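Udora Kitchen Weights: a data card for everyday scooping, squeezing and weighing

Version 3, Apr 27, 2025
Put together by Nomvula Moodley and Ans Jansen

## What's in the box

Udora is a table of kitchen weights. It has 2,843 rows, and each row is one thing put into one container and weighed on a small household scale: a squeeze of mustard, a tumbler of dry rice, a spoonful of honey that took forever to let go of the spoon. We started it to settle an argument over what "a squeeze" means in a recipe, and then we couldn't stop (Ans was weighing raisins at midnight, and I was no better).

The whole thing is one CSV file plus a folder of notes. If you cook, teach measuring to kids, write recipes, or just like knowing how much a heaped cup of flour can differ from a level one, we hope you'll have as much fun with it as we did!

## Files

- `weights.csv`: the main table
- `containers.csv`: every cup, bowl and bottle we used, with its empty weight
- `foods.csv`: the 28 foods, with short notes on how each was stored
- `notes/`: our kitchen diaries, lightly cleaned up
- `CHANGES.md`: what moved between versions

## Columns in weights.csv

- `row_id`: a running number, never reused
- `food`: matches a name in `foods.csv`
- `container`: matches a name in `containers.csv`
- `method`: one of `scoop`, `pour`, `squeeze`, `spoon`, `pinch`
- `fill`: `level`, `heaped` or `free` (free means whatever the person felt like doing)
- `grams`: the reading after the container's weight was taken off
- `who`: initials of the person pouring
- `remark`: free text, often blank, sometimes a small rant

The `remark` column is my favorite part. Powdered sugar gets called some terrible names in there.

## How we weighed

The routine stayed the same from the first row to the last. Scale on a flat table, power on, wait for zero. Empty container goes on the platform, tare, wait for zero again. Add the food. Hands off, count to 8, read the number, write it down. Then empty, rinse, dry thoroughly and go again.

Please dry the cups properly if you're adding rows of your own. A few drops clinging to the inside won't bother anyone making soup, but they make a real mess of a pinch of salt. Rows where we caught ourselves skipping the towel are marked `damp` in the remarks, and you may want to filter them out.

For squeeze bottles there are two ways to get a number and we used both. You can squeeze into a tared cup and read what landed. Or you can weigh the bottle, squeeze, and weigh the bottle again. The first way is quicker and much nicer to watch. The second picks up the bit that dribbles down the nozzle, so the two don't always agree, and the difference is interesting all by itself! The `remark` column says `by bottle` wherever we went the second way.

Stand the cup as near the middle of the platform as you comfortably can. We tried a set of rows with the container pushed toward a corner and the readings wandered more than we liked. Those rows are kept in `notes/corners.md` and left out of the main table.

## Containers

Tumblers did most of the work. They're light, they rinse clean in seconds, and the wide mouth forgives a shaky hand. Bowls were better for leafy things, and one deep Tokard mixing bowl handled all the popcorn. For sauces we moved everything out of its store packaging and into plain squeeze bottles, so the bottle's own shape wouldn't change from one sauce to the next.
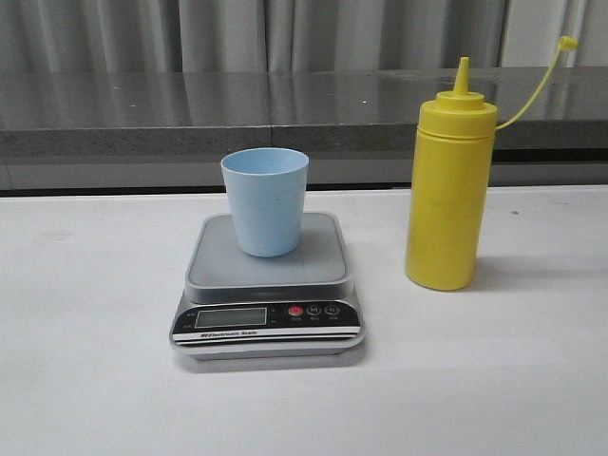
*Pale blue tumbler on the scale, with the yellow squeeze bottle beside it.*

Empty weights in `containers.csv` were taken fresh for each version. If a container chipped or got swapped for another of the same kind, it has a new name with a letter on the end, so `tumbler_b` and `tumbler_c` are different cups even though you'd struggle to tell them apart on a shelf.

## Known problems

- Cinnamon is badly covered. We ran out, and then we forgot to buy more.
- Everything heaped depends on who did the heaping. Ans builds mountains and I build hills. Use the `who` column!
- Very small amounts are the weakest part of the table. Our scale reads whole grams, so a single pinch often shows up as 0 or 1. For pinches we added several together and wrote the total in `grams`, with the number of pinches in `remark`.
- Honey rows from the first round mix warm and cool honey, and we can't untangle them now. Later rows say which.
- Brown sugar was packed down in some rows and left fluffy in others. From version 2 onward the remark tells you.

## Good uses

We'd love to see it turned into recipe conversions, classroom charts, or a little quiz about guessing weights by eye. Ans's students drew histograms of free-poured rice on butcher paper and taped them down a hallway, and the spread was wonderful to look at. Please don't use these numbers for medicine doses, baby formula or anything else where a gram matters to someone's health.

## Adding your own rows

Send a CSV with the same columns and your own initials in `who`. New foods are very welcome, especially spices, dried beans and anything sticky. Include the empty weight of every container, even if you think it's the same cup as ours. We plan to merge new rows in September.

## License and thanks

The table is free to share and change, so long as you keep both our names with it. Big thanks to everybody who lent us jars and ate the leftovers, which for several weeks was mostly rice.

Related tables

- Dönmez Tea Glasses: pours and fill lines
- Tekden Spoon Set: level and heaped
- Udora Pantry Names: spellings and short forms
- Udora Kitchen Weights, version 2 (older)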